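Cube pose estimate goes bad as soon as the hand closes on it

Forum: Manipulation software > Perception
13 replies

tray_limit
Posted in June, 9:40

Looking for opinions on a handoff between vision and grasp control.

Setup: two arms, multi-finger hands, head camera, Rubik's cube on a round black tray on a white table. The task is single-hand reorientation. Pick the cube up, tilt it, set it down with a requested face toward the head. The planner is ours. The pose tracker is a fork of Fluko, the grasp controller is Naidoo with the default compliance profile.

With the cube untouched, the tracker is fine. Once the fingers close, the rotation estimate starts to flip between two solutions 90 degrees apart. The planner sees a step change in object pose, recomputes the wrist target, and the wrist jerks. I rate-limited the wrist, so nothing gets thrown, but the placement is then wrong. 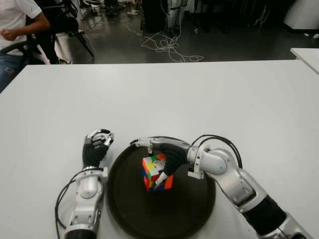 Right hand on the cube, left hand open beside the tray. Head camera view.

Things I have tried:
- raising the keypoint confidence threshold (fewer flips, longer dropouts)
- lowering it (more flips)
- a constant-velocity filter on the object pose (flips arrive late but still arrive)

Logs show 18 flips in 400 attempts that matter, meaning the planner acted on them. I would like that at zero before I touch anything else.

kestrel_b
10:05

What is the tracker matching on? Sticker color or edges?

tray_limit
10:12

Color first, then edges for refinement. The color stage picks the face assignment.

kestrel_b
10:31

Then that is your flip. Look at the lower front of the cube in your picture. There is a fingertip on top of the blue and orange stickers. Your color stage loses part of that face and fills in the assignment from whatever is left. A cube is symmetric in shape, so the edge stage will happily lock on to a wrong rotation and report a low residual. The residual tells you nothing about which of the 24 orientations you are in.

Mask the fingers. You have joint angles, you have a hand model, render it into the camera and drop those pixels before the color stage.

Birutė Luik
11:02

Masking is worth doing but it will not fix this alone. I ran the same arrangement with Nometti hands. Rendered masks depend on hand-eye calibration, and at the fingertip the error is largest because every joint offset adds up there. We had to dilate the mask so far that it removed half a face.

What worked was to stop asking vision the discrete question once contact is made. Latch the orientation class at the last good estimate before closure. After that, vision may only correct within that class. If you need more than that, use the hand kinematics to carry the pose forward.

kestrel_b
11:20

That assumes the cube does not roll in the grasp. With one finger over the top and one on the front it can pivot quite a long way.

Birutė Luik
11:34

It can pivot. It cannot jump 90 degrees between two consecutive estimates. The latch is relative to the tracked pose, so slow pivoting is followed as normal. Only the jump is rejected.

0xferrule
11:50

Different question. Does the cube stay in the same configuration for every attempt? If so you could just store the sticker layout and do a full match with missing cells allowed.

tray_limit
12:15

No. It is scrambled between batches and the layout is read again before each batch. I need a clean look for that, so the fingers have to be off the cube. This is one I use as the reference view. 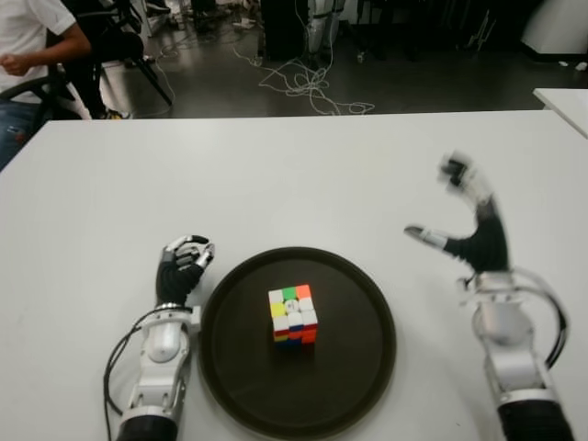
Cube on the tray, hands to either side. The white center sticker has the printed logo.

The logo is a minor nuisance. The classifier sometimes puts that sticker in an "unknown" bin. I allow unknown on white centers and move on.

0xferrule
12:28

I would not throw that away. The logo is the one mark on the cube that is not a plain color patch. If it is visible it gives you in-plane rotation of that face directly.

kestrel_b
12:40

At that image size? It is a few pixels of print. I would not hang anything on it.

0xferrule
12:44

As a tie-breaker, not as a primary cue.

Mpho Buthelezi
13:18

Two points on the second picture.

First, the fingers of the right hand are motion-blurred in it. If you trigger the layout read on "gripper open" from the controller, you are reading while the hand is still moving. The cube itself looks sharp there, so this one probably reads fine, but a blurred white fingertip in front of a face would go straight into your white class. Trigger on joint velocity below a threshold, held for a set time. I use 600 ms with Takeo as the task executive. Yes, it is slow.

Second, the constant-velocity filter should come out. It is the wrong model for a hypothesis switch. You are averaging two rotations that are both on the wrong side of the correct answer for part of the transition, and the planner gets poses that no real cube ever had. Gate the innovation instead and count rejections.

On the latch, I agree with Birutė. Add a timeout. If the gate rejects for too long, declare the pose lost, set the cube down and look again. Without a timeout, a real slip locks you into a stale class for the rest of the attempt.

kestrel_b
13:29

Setting down a cube whose pose you have just declared lost is its own problem.

Mpho Buthelezi
13:36

Position is usually still good when the class is in doubt. Lower until contact force, open, back off. It does not matter which face ends up where, the next look resolves it.

tray_limit
16:50

Filter removed, innovation gate added, class latched at first contact. Reran a batch with the same seeds. No flips reached the planner. The gate did reject on some attempts and I have not yet gone through the logs to see which of those were real slips.

The velocity trigger goes in next. I will leave the mask for later, since my hand-eye calibration is overdue and I would only be dilating around that.

Does anyone have a sensible starting value for the gate timeout? I have it at 400 ms, picked without much thought.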